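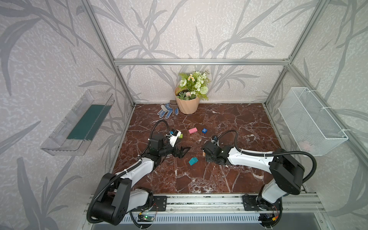
Photo: Dravimwood product documentation

Dravimwood Ploline two-arm tabletop cell

The Ploline is an enclosed bench cell for two-arm block handling, sorting and stacking. It is sold to teaching labs and to small groups that record manipulation data. Both arms bolt to a single slotted aluminum rail at the front of the enclosure and reach inward over a shared work surface. Each arm carries a parallel gripper and its own small camera.

Frame and surface

The frame is aluminum extrusion. Wall panels and the work surface are finished separately, so either can be changed without unbolting the arms. Surface prints are ordered by pattern code; the red-brown marble with white veining is one of 32 stock patterns. Plain gray ships as standard. Strongly veined prints are offered for users who want a cluttered background behind small parts.

Side-wall fittings are optional. The clear tray and the wire mesh basket hang on opposite sides, one within easy reach of each arm. The basket is fixed with cable ties.

Gripper

The Braltier parallel gripper has two black fingers driven from one motor. Rated payload is 200 g. Jaw force is set in software and held until a release command is sent. The fingers are a wear part and come as a matched pair — do not mix an old finger with a new one.

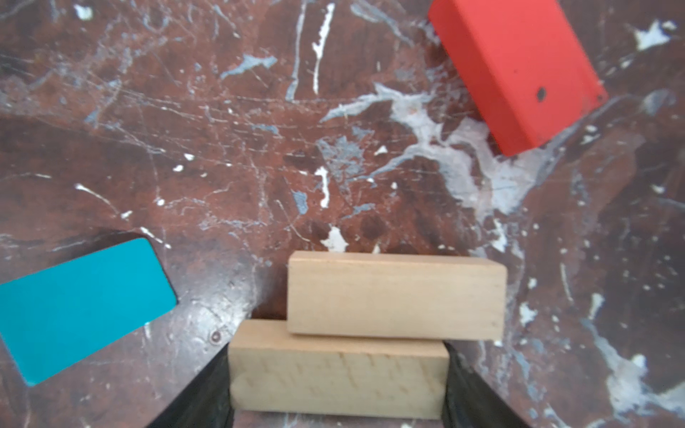
Braltier gripper holding a wooden block by its ends, wrist camera view.

Wrist cameras

Both cameras are set to keep the fingertips in view along the bottom of the picture. Mounting brackets are keyed and need no alignment after a finger change. Recordings from the two arms share one clock and are saved with joint positions and jaw opening.

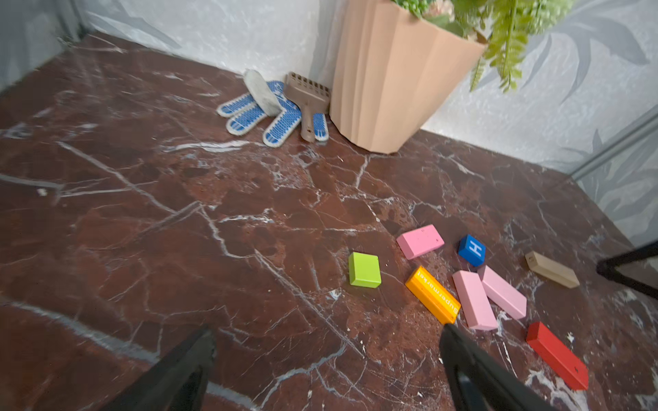 Wrist view across the surface: blocks at right, planter and hand rake at the back.

Block set

Blocks are supplied in mixed colors and shapes, some plain and some printed with letters or words. Unpainted wooden blocks are included. The set may be used with any household objects within the payload limit. Taller items should stand against the back wall, clear of the elbow joints.

Cabling

Arm cables run in black corrugated conduit. Leave a free loop at the wrist when refitting ties. A loop pulled tight will limit wrist rotation and trip the overload stop.
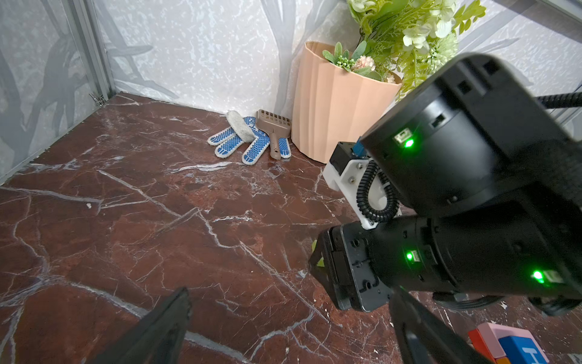 Ordering

Ploline cell, two arms, standard gray surface: part 2217
Braltier finger pair: part 161
Lui control software: included, one seat per cell
Patterned surface or wall panels: quoted by pattern code

Cells ship with the arms removed from the rail. Assembly takes two people and a set of metric hex keys, not supplied. Orders placed before the end of May ship with a second finger pair.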